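Gripper demos for folding, how many before it works?

Posted in School & Club Robotics
2021-11-23

Clovach
Doing a student project, two of us, hand held grippers with the yellow fingers, one in each hand. Task is folding trousers on a bed. We have 65 demos and the policy grabs the leg fine then just sort of hovers. Deadline close. Do we need more data or is somthing wrong with what we have? Never done this before August so go easy.

3 replies

Braren
More data probably. We had 30 for a towel and it was rubbish.

Montecinos
Wouldn't record more yet. Hovering after the grasp is nearly always people pausing. Watch your own clips back, bet you stop and think once you've got hold of the cuff. Everyone does. The model learns the stop.

What we did at club:
Trim the dead time at the start and end.
Bin any demo where you regrasp more than once.
Agree one fold order and stick to it, both of you. Left leg over right, then cuff to waist, whatever, just the same every time.
Start with the fingers open and apart, same hight above the bed.

We went from 91 down to a lot fewer and it got better. Also check the two grippers are synced, if one lags the other you get exactly that dithering.

Hatileo
Agree with the above re pauses. Would add, patterned bedding. Ours was fine on a plain sheet and went to pieces on a floral one, so if you want it to work on both, record on both. Do 8 on the new cover, retrain, see if anything moves before you spend a whole weekend on it. And keep the sleeves pushed up if they keep getting between the lens and the cloth, ours did 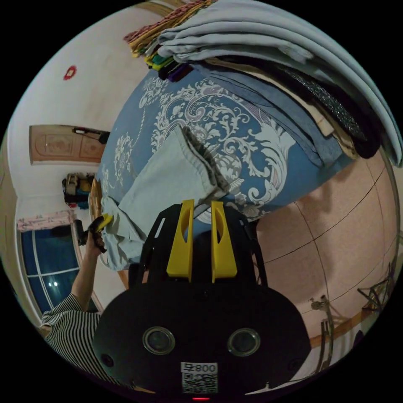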